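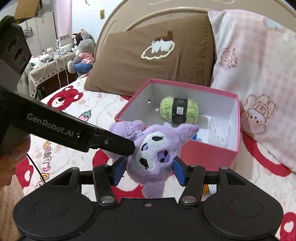
Thanasis Lazaridis

Chapter 4
Playing the Clock

Go to any game with a big scoreboard and watch where the eyes go in the closing stretch. The coaches look up. The bench looks up. Even the goalkeeper, who really should be watching the ball, sneaks a glance. The clock has been running the whole time and hardly anyone cared, and now it is the most interesting thing in the building!

I love this part of sport, and I think it gets too little room in coaching books. We spend pages on shape, fitness and set plays (you have just read three chapters of it) and then treat time as a kind of weather, something that happens to a team. In this chapter we treat it as part of the game, something players can learn to read and even use. By the time you reach the exercises you should be able to watch a match in a sport you have never played and say within a few minutes what its clock rewards.

Two kinds of clock

Start with the simplest split. Some sports run their clock without stopping it for ordinary breaks in play, and others stop it nearly every time the whistle goes.

Soccer is the great example of the first kind. A half lasts 45 minutes and the clock keeps going when the ball rolls out for a throw-in, when a player ties a boot, when two captains argue with the referee. The referee then adds time at the end to make up for the larger delays. College soccer in the United States does it differently, with a visible clock that counts down and can be stopped, and students who grow up with one version are often startled by the other. If your team travels between the two, talk about it before the first match. I once watched a good young side from Jimari, trained entirely under added time, stop playing when the board reached zero a full phase before they had planned to attack. They had a corner coming.

Basketball is the best-known example of the second kind. The clock stops on fouls and when the ball goes out of bounds, so a short stretch of game time can take ages in the gym. That changes everything about the end of a close game. A trailing team can foul on purpose, stop the clock, and get the ball back after the free throws. Try that in soccer and you have simply given away a free kick.

Handball sits somewhere between them, and that makes it a wonderful teaching sport. A senior match is 60 minutes of play in two halves. The clock runs through most small breaks, but the officials stop it for certain events and each team may call a limited number of time-outs. Handball also puts time into its punishments: a suspended player sits out for 2 minutes while the team plays short. Now there is a clock inside the clock, and a coach has to manage both.

Time as territory

Here is the idea I most want you to take into the rest of the book. Possession in the last part of a game is worth something different from possession at the start, even if the ball is in exactly the same spot.

Think about a team leading by one goal. Early on, a pass back to the keeper is a dull moment, maybe a slightly nervous one. Late on, the same pass can be a lovely little piece of work. It pulls the opponent forward, it burns seconds, and it opens grass behind the press. The team that is behind feels every one of those seconds go. You can see it in how they run, with more straight lines and fewer checks over the shoulder, and that is the very thing the leading team is hoping for.

So a lead changes the map. Places on the field that were of no use become useful. The corner flag is the classic one. For most of a match no attacker wants to be stuck there with a defender on each side, and then the end comes along and it is prime real estate.

Students sometimes object that this is just stalling. Some of it is! Lying on the ball, wandering slowly off at a substitution, kicking the ball away after the whistle: the rules deal with all of these, and your players should leave them alone. Keeping the ball well is another matter. It takes nerve and close control, and everyone in the stadium knows what you are up to while you do it.

A morning in Vitstead

The clearest lesson I ever had in this came at a youth tournament in Vitstead, on a field with a slope and a scoreboard that had given up sometime before lunch. The referee kept the time on her wrist. Revis were ahead of Czerwiński by a goal, and neither bench knew how long was left.

What followed was fascinating. Revis, who had been passing beautifully, began to clear the ball long at the first hint of danger. Every clearance came straight back. They were defending against a finish they imagined to be seconds away, and it kept not arriving. Their coach shouted for calm, then asked the referee for the time, then shouted something rather less calm. Czerwiński leveled from a loose ball at the near post, and there was still time for both sides to miss a good chance.

I asked a few of the Revis players afterward what they had been thinking. One said she had been counting in her head and had started again several times. Another said she thought it had been over for ages. Neither had a plan for what to do if the end was farther off than it felt.

That is the trouble with late-game play done on feeling alone. Under stress most of us are poor judges of time, and a player protecting a lead will nearly always guess that the end is closer than it is. The fix is partly information (someone on the bench whose job is to call the time, loudly and in plain words) and partly habit. A team that has practiced keeping the ball when tired and ahead has something to fall back on when the board goes dark.

What to look for as you read

The next section takes the running clock in detail, with soccer as the main case and a look at field hockey for comparison. After that we turn to stopped clocks, then to shot clocks, where every possession has its own small deadline. The section on penalties and playing short comes last and leans on the earlier ones, so please don't skip ahead to it, tempting as it is.

Before you go on, pick a match you can watch twice. On the first viewing, follow the ball as you always do. On the second, write down the clock whenever a coach gives an instruction you can see or hear, and note the score beside it. Keep the sheet. We will use it in Exercise 2, and it is a good one to do with a partner who follows a different sport.

Chapter text revised November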